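Süßigkeiten und Snacks vom Wohnzimmerteppich aufräumen
Trurnidel – Ordnung für kleine Wohnungen
Kategorie: Wohnzimmer, Lesezeit 4 Minuten

Nach einem gemütlichen Nachmittag liegt bei uns die halbe Naschschublade auf dem Teppich, und ich liebe es trotzdem! Mit einer offenen Schachtel ist alles ruckzuck wieder beisammen, und ihr wisst beim nächsten Mal sofort, was noch da ist.

Das braucht ihr:
eine stabile Schachtel, gern ein alter Geschenkkarton
eine kleine Tüte für leere Papierchen
einen Handfeger oder Staubsauger

1. Schachtel hinstellen
Stellt sie direkt auf den Teppich, mitten ins Geschehen. Wer jedes Bonbon einzeln in die Küche trägt, verliert nach zwei Minuten die Lust.

2. Große Tüten zuerst
Chips- und Snacktüten kommen flach oder leicht schräg hinein. Angebrochene bitte vorher mit einer Klammer verschließen (ich nehme die breiten von Ondum, die halten bombenfest).

3. Jetzt die Kleinen
Einzeln verpackte Bonbons wandern in die Lücken. Fasst sie am gedrehten Ende an, dann bleibt die Folie heil und es klebt nichts. Und drückt jedes Papierchen kurz zusammen – in so mancher zerknitterten Hülle steckt noch etwas drin!

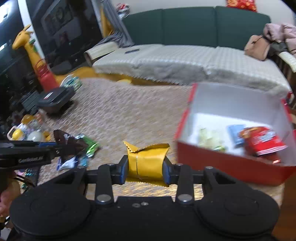

Goldbonbon im Griff, rechts die offene rot-weiße Schachtel mit den Snacktüten.

4. Leeres Papier aussortieren
Alles Leere kommt in die Tüte. Glänzende Folie rutscht gern unter die Sofakante, also einmal mit der flachen Hand darunterfahren.

5. Sofa und Teppich
Stifte, Jacken und Taschen wegräumen, Sitzüberwurf glattziehen. Gewebte Teppiche saugt ihr am besten längs und danach quer, so kommen auch die feinen Krümel raus. Herrlich!

Tipp: Wohnt ein Baby mit im Haus, gehört die Schachtel danach in ein hohes Fach. Bei uns steht sie oben im Itadeck-Regal.

Weiterlesen: Spielecke in der Mietwohnung
1292 Mal gemerkt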